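Support ticket: Live scores stop after halftime, standings show wrong record
Product: Trameck (league scores and stats for amateur basketball)
Opened by: scorekeeper account, Fevstead women's league
Opened: Mar 3, 2026
Priority: normal
Status: solved, one point pending

First message

Hello. I keep the score for the Fevstead basketball league and I use Trameck on a tablet at the scorer's table. English is not my first language, so please ask me if something is not clear.

I have two problems. Maybe they have the same cause, maybe not.

First problem. In the game Fevstead against Paklow the public page stopped to update at halftime. On my tablet everything was fine and I could enter all baskets and fouls until the end. But the people who followed the game from home saw the halftime score the whole evening. The final result was 91 to 66 for Fevstead, and it appeared on the public page only after I closed the game and opened it again.

Second problem. After this, the standings gave Fevstead one win too many. The game is counted double. The points difference is also counted double, and this is important for us because it decides who plays at home in the first round in April.

What I tried already:

Signed out and signed in again on the tablet. No change.
Removed the app and installed it again. The game history came back, the extra win also.
Pressed "Rebuild standings" in the league menu. It ran up to 18 minutes and then said "Completed", but the table was the same as before.
Opened the public page at home on my laptop and on my phone, to be sure it is not an old copy saved in the browser. Both show the extra win.
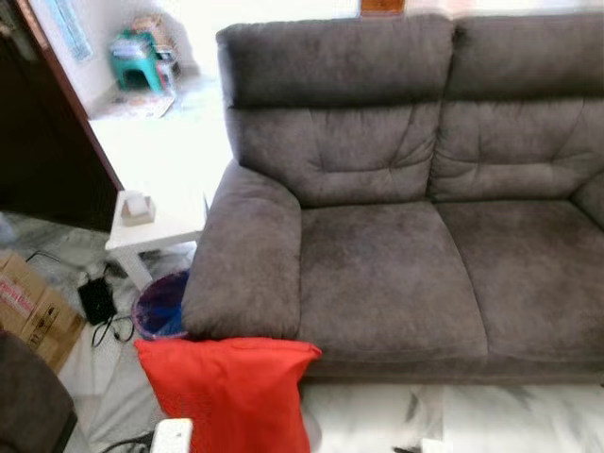 I also compared with the paper sheet, which both coaches signed. The paper sheet and the play list in the app agree in every quarter. So the data inside the game is correct, only the result is sent wrong to the table.

Reply from Trameck support

Thank you for the clear report. Two questions. Did the tablet change its network at halftime? And when you opened the game again, did you choose "Resume" or "Correct result"?

Reply from Fevstead

Yes, the network changed. In the first half I used the wireless of the gym, and at halftime it became very slow, so I switched to my phone. I did not think about this before, sorry.

I chose "Correct result". I understood this as "check that the result is correct". Now I see that it can mean also "change the result". In my language these are two different words. Perhaps the button could be called "Edit result" - then I would not press it.

Reply from Trameck support

That explains both problems. When the network changed, the app kept a closed connection to the public page and saved your entries only on the tablet. "Correct result" then created a second final result, and the standings read both of them. "Rebuild standings" does not remove a duplicate, it only adds up what it finds.

Please do this:

Open the game, then "History".
Find the two lines named "Final". Keep the one with the play list attached.
Delete the other line and confirm.
Run "Rebuild standings" again and wait for the message.

Reply from Fevstead

I did it in this order. I had 2 lines with "Final" and only one had the play list, so it was easy to choose. The rebuild was much faster this time. The table is now right, also the points difference, and Paklow has one loss from this game and not two.

The player statistics I checked too. They were never counted double, which surprised me, but it is good.
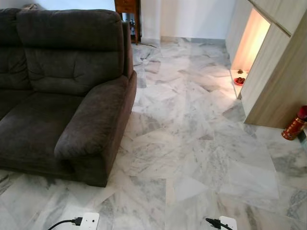 Zamfir: We had the same frozen score in our league after switching to a phone connection. Turning airplane mode on and off between quarters brought the public page back for us, and no entries were lost. The duplicate win we never saw, probably as we always used "Resume".

Fevstead: Thank you, I will try this in the next game if the gym network is slow again. I wrote it on the inside cover of the score book, together with "use Resume".

Trameck support: The airplane mode step is safe to use. A fix for the connection is planned for April. The new name for the button was passed on to the design team, and we leave this point open until they answer. The rest of the ticket is marked as solved.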